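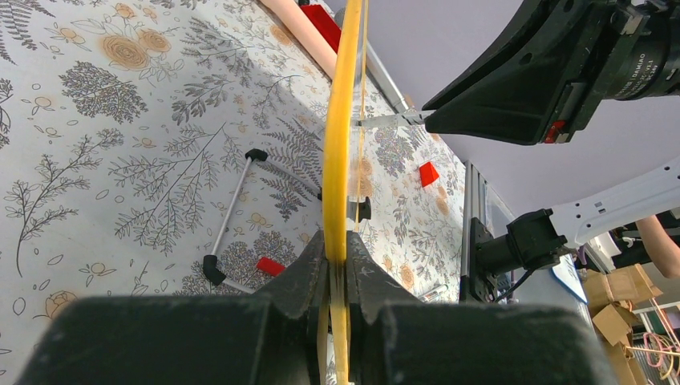
Why do some home blood pressure readings show on the patient's cuff but not in the clinic record?

The reading has most likely been sent and is being held, which happens when the clock on the cuff does not agree with the clock on the Cetden server. Held readings are not lost. They can be released to the record once the clock on the cuff has been set again.

The log below covers the fault as reported by the Fidville clinic. It is shared with all sites that lend cuffs to patients. 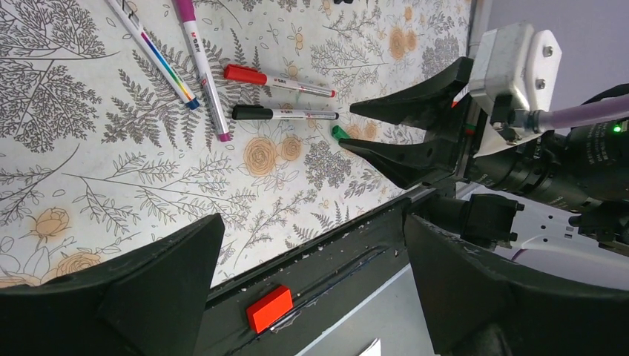 Châu
Senior Support Analyst, Home Monitoring Desk
Posted 9th October

Status: Resolved, under watch
Product: Cetden home monitoring, clinic side
Site: Fidville

Report as received

The clinic stated that a number of patients enrolled in home blood pressure monitoring had no readings in their charts for several mornings. Patients who were called confirmed that they had taken their readings as instructed and that the cuff had displayed the "sent" mark each time. The nursing staff had asked two patients to repeat the reading while on the telephone. Neither of the repeat readings reached the chart.

The clinic asked whether patients should stop using the cuffs. They were advised that patients should continue, write each reading down on paper, and report any high reading to the clinic by telephone in the usual way.

First checks

The connection between the clinic and the Cetden server was tested and found to be in order. Readings from weight scales and finger sensors were arriving normally. The fault was limited to blood pressure cuffs.

The desk then looked at the holding queue. This queue keeps any reading that the system cannot place with confidence, and it held 1286 readings for the Fidville site. Under normal use it is close to empty. Each entry carried the same reason code, "time not accepted."

No alert had been sent to the clinic. The alert for a full queue had been turned off at this site in March, during the move to the new chart system, and was not turned back on afterward.

Cause

A reading is accepted when the time on the cuff is within five minutes of the time on the server. The cuffs in question had drifted beyond that limit. Of the held readings, 965 came from the older Dinia cuff, which sets its clock only when it is paired with a phone or home hub. A patient who paired the cuff once and never removed the batteries would have had no further correction.

The remaining readings came from newer cuffs that had been paired with home hubs running old software. Those hubs were passing the wrong time to the cuff. A hub update was already available but had not been applied at the site.

The desk considered whether the time limit should be made wider. This was declined by the clinical safety team. A blood pressure reading filed under the wrong hour may be matched to the wrong dose of medicine, and a wider limit would hide a cuff whose clock continued to drift.

Action taken

1. The hub update was sent to all hubs at the site. Hubs that were switched off will take the update when they are next plugged in.

2. The clinic was given a list of the 361 patients with at least one held reading. Staff called these patients and talked them through pairing the cuff again. The steps are: open the app, choose My Devices, choose the cuff, choose Remove, and then add it again as new.

3. Held readings were released in batches after a nurse had looked over each batch. The corrected time was worked out from the time the server received the reading. Released readings carry the note "time corrected" in the chart — this note should not be removed.

4. Where a patient had stored readings and sent them all at once, the corrected time could not be trusted. These were filed as "date only" and are left out of the weekly average.

5. The queue alert was turned on again and tested with a sample entry.

Clinic reply

The clinic confirmed that new readings were reaching the chart and that the paper readings matched the released ones in every chart they compared. They asked whether patients could be told on the cuff itself that a reading had been held. At present the "sent" mark means only that the reading left the device. The request has been passed to the product team and no date has been given.

Advice to other sites

Sites that lend the older Dinia cuff should look at the holding queue under Admin, then Incoming, then Held. If readings are present with the code "time not accepted," please open a ticket before releasing them. Releasing readings without a corrected time will file them under the time shown on the cuff, and this cannot be undone from the clinic side.

Please also confirm that the queue alert is on and that it goes to a mailbox that is read each working day. At Fidville the address on file belonged to a shared account that had been closed — it has now been replaced.

This ticket will stay open for watching until the last of the hubs has reported the new software version.

Filed under: Home Monitoring > Blood Pressure > Missing Readings

Related tickets
Cuff shows low battery after new batteries are fitted
Two patients sharing one home hub
Weekly average does not match the chart
How to return a loaned cuff
Reading filed under the wrong arm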